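Used Tables, Plain Talk: Ho-yin Kuo on Selling Secondhand Office Furniture
October 17, 2026
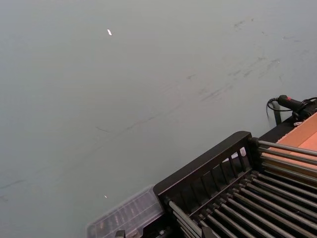
A reader wrote in after our piece on office closings to say that she had paid more to have a used table hauled up her stairs than she had paid for the table, and that she would like to hear from a dealer what a fair price looks like. She also wanted to know how much wear a buyer should put up with.

Ho-yin Kuo has sold used desks, tables, chairs and filing cabinets in Mosten long enough to have answered both questions many times. His shop, Lodell, is in a former tile warehouse with a loading door on the alley side. We talked at the back, next to a row of task chairs with paper tags tied to the arms.

"Price is the easy one," Kuo said. "I look at what it costs me to get it here, what it costs me to store it, and what I think somebody will pay before I get sick of walking around it. The new price hardly comes into it. People tell me what the desk cost new and I say, well, that was a good day for the store that sold it."

His cheapest table that morning was $100. The most expensive thing in the building was a conference table at $2,000, and he did not expect to get that for it. It had come out of a law office in six sections, and each section had to be wrapped and moved separately.

"I'll take less," he said. "Don't print how much less."

Most of what he buys comes from offices that are moving or closing. The call usually comes from an office manager who has been told to empty the floor by the end of the month. Kuo goes over with a tape measure and a flashlight and makes an offer on the lot. He prefers to see things in place.

"Once it's stacked up in a hallway you can't tell if a desk is straight. If it's where they've been using it, I can push on it. I can pull the drawers. I get down on the floor and look under it, and they think I've lost something."

Underneath is where he finds most of what matters to him. He looks for screws that have been put back in the wrong holes, brackets that have bent, and swelling along the edge where a mop has gone by for years. A table that has been taken apart and put together many times will have stripped holes, and he fixes those with dowels and glue if the rest of the table is worth it.

The top worries him less. I asked what he tells customers about scuffs.

"I tell them to run their hand over it," he said. "If your hand can't find the mark, it's only something sitting on the surface, or it's so shallow it doesn't matter. If your fingernail catches, then it's a scratch, and you decide if you can live with it. I'm not going to sand a laminate top. You go through the pattern and then you've got a worse table."

He cleans tops with dish soap and warm water first and lets them dry before deciding on anything else. For dark rub marks he uses a melamine sponge, with very little pressure, and tries it in a corner. On a matte finish he stops early. Too much scrubbing leaves a shiny patch that shows up whenever the light comes in low, and there is no good way to bring the dullness back.

He has a lower opinion of furniture polish. "It makes everything look great for the afternoon. Then your papers stick to it."

Chairs are a different business, and he talked about them with less patience. Fabric seats come in stained more often than not, and he sends the better ones out to Theodorakopoulos, an upholstery shop across town, when he has enough to fill the van. Gas lifts wear out. Casters pick up hair and thread, and he cuts it out with a seam ripper. One model, the Joro, he buys whenever he can find it, as its parts can be swapped from one chair to another without special tools.

"I had four of those with bad lifts and good seats, and then I got some with good lifts and terrible seats," he said. "That was a nice week."

Filing cabinets he will barely take anymore. He used to sell them to accountants and dentists, and both have mostly stopped asking. Lateral cabinets still go, usually to people who want something solid to put a printer on. If the key is missing he takes the lock number off the face and orders a new one, and he charges the customer what the key cost him.

Who buys from him has changed too. When he started, nearly every customer was a small business fitting out its first office. Now he sells many of his tables to people furnishing a spare bedroom or a garage. They measure the room, he said, and forget to measure the stairs.

"I ask everybody about the stairs. I ask if there's a turn. They say there's a small turn. I say, show me with your hands." He held his own hands apart to show the kind of answer he gets.

Delivery is a flat fee inside Mosten for anything that goes through a door at street level. Stairs are extra, and the reader who wrote to us would not be surprised by how much extra. Kuo did not apologize for it. Two people have to carry a table up, and if it does not fit, the same two people have to carry it down again. He will take the legs off in the shop at no charge if the customer has a way to put them back on.

I asked whether he thought people should buy used at all when new tables can be had so cheaply. He took a while to answer.

"If you need it for a year, buy whatever you want," he said. "If you want to lean on it, come and lean on mine first. I've got no speech about it. I like tables. My wife says we have too many at home and she's right."

The slow part of his year is the summer. December is the busiest month for buying, when leases run out and managers want the space cleared before the holidays, and he usually runs out of floor. Last year he had desks standing on end along both walls and a path down the middle wide enough for a hand truck. He was already shifting stock when I visited, and he had marked down the smaller tables to make room.

He gives a customer two weeks to bring something back, provided it comes back in the shape it left in. Few do. The last return he could remember was a drafting table whose buyer had discovered that his cat would not stay off it. Kuo gave him his money back and sold the table again the next morning.

Lodell is open afternoons. Kuo asks that anyone with furniture to sell send photos of the underside as well as the top.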